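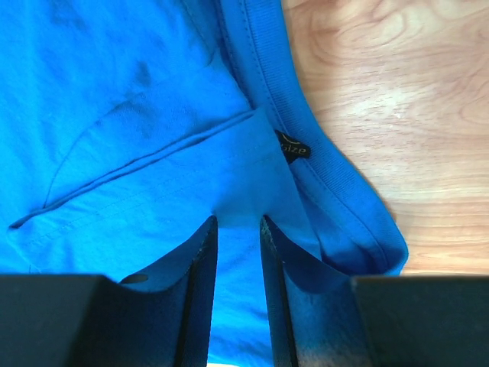

*A blue T-shirt on the folding table, Skuldale sorting room.*

**Garment Sorters and Folders (casual, 4 positions)**
Clodisby Clothing Service, Skuldale

Clodisby Clothing Service invites applications from persons wishing to join the sorting room at its Skuldale premises. The Service receives donated clothing from households in Skuldale and Darnano, and supplies it, folded and sized, to schools, shelters and family centres. In the last financial year 2,862 parcels were sent out.

**Duties**

- Inspect T-shirts, jumpers and children's wear for stains, holes, pulled seams and stretched neckbands.
- Read the size label at the neckline and place each garment in the correct bay. Garments with a missing or illegible label are to be measured against the wall chart.
- Fold garments to the house pattern, with sleeves turned in and the collar uppermost.
- Group folded garments by colour and size, and pack them for dispatch.
- Keep tables, shelves and walkways clear at all times.

**Hours and conditions**

Shifts commence at 8.30 am and finish at 1 pm. Successful applicants will be offered two or three shifts per week, with additional hours in May and June, when winter stock is prepared. A paid break of 30 minutes is provided in each shift. Most of the work is performed standing; stools are available on request.

**Selection criteria**

Applicants must demonstrate care in handling clothing, the ability to follow written instructions, and a reliable attendance record in previous paid or unpaid work. Experience in a laundry, alterations business or retail stockroom is desirable. Training in the house folding pattern is given during the first two shifts, which are paid at the ordinary rate.

**How to apply**

Please submit a résumé and a covering letter of no more than 1,000 words addressing the selection criteria. Applications may be left at the front counter of the Ritchie Building, Skuldale, or posted to the same address, marked "Sorting Room". Applications close at 5 pm on the last working day of March. Shortlisted applicants will be asked to attend a short practical session at the folding tables.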